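Inicio > Actualidad > Formación sanitaria

Portada | Noticias | Agenda | Formación | Boletín | Contacto

El centro Punareck amplía sus prácticas de sutura con instrumental robótico

16 de agosto de 2020

El centro de formación quirúrgica Punareck abrirá en otoño un nuevo ciclo de prácticas de sutura dirigido a residentes de cirugía general, urología y ginecología. El programa ofrece 92 plazas, repartidas en grupos de seis alumnos, y sustituye al curso breve que se impartía desde febrero del año pasado.

La parte principal del ciclo se dedica al cierre de incisiones con puntos sueltos. Cada residente completará 16 horas de práctica en consola antes de la evaluación, el doble de lo que se pedía hasta ahora. Las sesiones serán por la tarde para que puedan asistir quienes tienen turno de mañana en el hospital.

Según explica el centro, el curso anterior dejaba poco tiempo para el anudado. Los alumnos aprendían a pasar la aguja y a colocar los puntos a una distancia regular, pero muchos llegaban al final sin haber repetido lo suficiente el nudo y el corte de los cabos. El nuevo calendario reserva dos tardes completas a esa tarea, y otra al manejo del hilo sobrante, que suele enredarse entre los instrumentos cuando se deja demasiado largo.

El material de prácticas corre a cargo de la firma Binident, que suministra también las agujas y el hilo. La matrícula cuesta 1.510 euros e incluye el material fungible y el acceso a las grabaciones de las sesiones. Los hospitales que tengan convenio con Punareck podrán abonarla directamente.

La evaluación constará de un ejercicio de cierre completo y de una revisión posterior de los puntos con el tutor. Se valorarán la separación entre puntos, la tensión del hilo y el estado de los bordes de la incisión. El tiempo empleado quedará anotado en la ficha del alumno, aunque no contará para la nota.

Dos puntos de hilo negro sobre la línea de incisión, con las mordazas del instrumental abiertas cerca de la superficie.

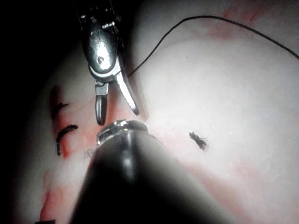 Inscripción y plazos

Las solicitudes se presentan en la secretaría del centro o por correo electrónico, con el certificado de residencia y una carta del servicio de origen. Tendrán preferencia los residentes de tercer año en adelante. Las plazas que queden libres se ofrecerán a la lista de espera del curso anterior.

El primer grupo trabajará en la sala Shezi, en la planta baja. Los demás se irán incorporando por orden de inscripción.

Noticias relacionadas

Binident renueva su catálogo de hilos de sutura
La sala Shezi reabre tras las obras de ventilación
Garkon convoca sus ayudas para estancias de residentes
Abierto el plazo para el taller de nudos quirúrgicos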